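Search this blog Search
Can a machine put the chopsticks away yet?
14 February 2025 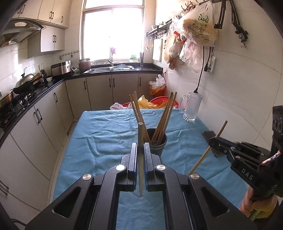

One chopstick each, and the holder waiting on its blue towel.

I've been meaning to write this one since September, when I had my grumble about the Drumow vacuum and its feud with my hall rug, and several of you wrote in to ask whether anything cleverer was on the way (thank you, I do read them all!). My feeling is that the kitchen will be the last room in the house to give in. Floors are flat, after all, and a chopstick is a thin, rolly little thing that has to be picked up, stood on end and popped in among its friends, all leaning every which way.

I do that without looking, usually while moaning about the bins. A pair of metal fingers has to get the pinch right and the tilt right, and then let go without knocking over the whole pot. I'd happily pay £900 for something that managed it every evening, and £1000 if it did the wok as well, but I don't think I'll be clearing a space on the worktop this year. For now it's me, the radio and the tea towel, and there are still 4 pans soaking from last night.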